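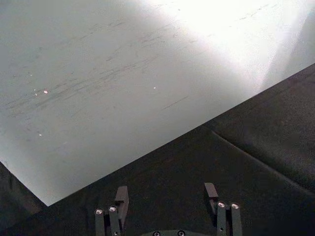
*Pale board, marks running parallel to the long edge.*

1/30/22. Bench notes on the sorting table.

I have been weighing dried legumes since July, mostly small green ones from Rafferty, bought in bulk. The board and the dark cover under it have had the same treatment throughout: wipe, dry, leave alone. Today's task was to decide whether the board still needs replacing.

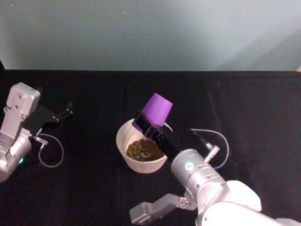
*White bowl, part filled. Black cover, creased toward the back.*

Bag weight on the label was 542 g. My scale gave 487 g after I picked out splits and stones. I blame the scale, a Tindmont with a worn foot. The 656 g bag from the same order has not been opened.

A dark cover suits pale bowls and shows dropped grains poorly. The folds collect them. I shake it out after every bag and iron it when I remember.

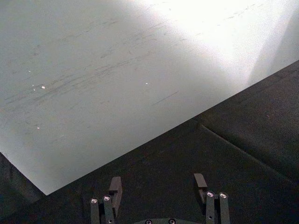 *Scuffing across the middle, a few white specks.*

The scuffs are heaviest in a band across the board. Dish soap did nothing in earlier tests. Baking soda paste lightened a test patch after 4 passes but dulled the finish. Replacement sheet from Ketunier is on order. Until then the old one stays in use, marks included.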